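Peslow Table Setting, handheld gripper demonstrations

Data card, release 2

Summary

Peslow is a set of table-setting demonstrations recorded with a handheld two-finger gripper. An operator holds the tool, does the task by hand, and the wrist camera and tool pose are logged together. No robot arm is used during recording. The set was collected at the Plorska site and is meant for training manipulation policies that take wrist images as input.

Contents

Episodes: 773
Held-out episodes: 56 less than the first release, now 717 train and 56 test
Operators: 14
Objects: plates, bowls, cups, placemats
Streams: wrist RGB, six-axis tool pose, finger opening

Each episode is stored in its own folder with one video file, one pose file and a short text label. Poses are given relative to the first image of the episode. Finger opening is in millimeters, measured between the pads.

Collection procedure

Operators practiced on the Bhardwaj layout before recording. Each one was told what to set and where, but not how to grasp. As a result, grasp style varies between operators, most of all for flat plates. Episodes start with the tool held above the table and end when both fingers are open and clear of the object.

Dropped objects were kept if the operator recovered within the same episode. These carry the label "recovery". Episodes in which pose tracking was lost were removed.

Processing

Video and pose are matched by timestamp. Gaps in the pose file shorter than 200 ms are filled by linear interpolation – longer gaps caused the episode to be dropped. Images are not color corrected.

Known issues

- Finger opening drifts slightly over long sessions. Rezero it from the first closed reading in each session.
- Pose noise is higher when the tool is close to the table edge.
- Glazed plates give strong highlights in the wrist view, and thin rims are hard to separate where plates are stacked. The fingers also hide part of the stack at close range.

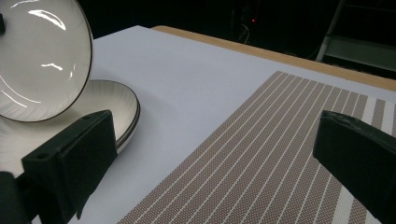
Splits

The test split holds out episodes, not operators. For a split by operator, use the list in the Skerkberg folder, which gives an operator number for every episode. Do not mix the two lists.

Loading

Read the pose file first and use its timestamps as the index. The sample loader skips any episode with a missing label file and writes the folder name to the log.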